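## 6. Teaching a grip by hand

Hand teaching lets you show the Gramari arm a task by moving it yourself. The arm remembers everything, including the part where you scratched your nose, so decide on the motion before you start.

1. Hold the **Teach** button for three seconds. The arm goes slack – support it with your free hand.
2. Guide the gripper to the item and stop just short of it.
3. Turn the grip dial slowly until the finger meets the item, then stop turning. Enthusiasm is not a setting.
4. Press **Mark** and move the arm to the drop point.
5. Open the gripper, press **Mark** again, and return to the start position.
6. Repeat until you have 23 good runs. Delete the bad ones, however fond of them you are.

**Caution:** Keep your fingers out of the gap between the gripper finger and the body. The arm cannot tell you from produce.

Start with something soft and cheap. Leaves are good teachers, as they bruise if you so much as look at them.

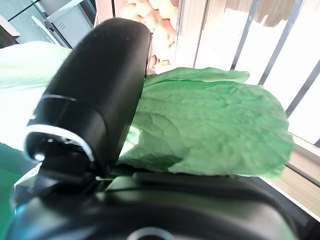 *Fig. 6-1. Leaf held between the gripper finger and the gripper body, wrist camera view.*

If the leaf tears, lower the grip limit one step and record the run again. Do not try to fix it in playback; Brodie Hapeta on our bench has tried, and the cabbage lost.

**Note:** For remote teaching with the Stundater handset, skip step 1 and see section 7. The handset has a slight delay, so move as if you were carrying soup.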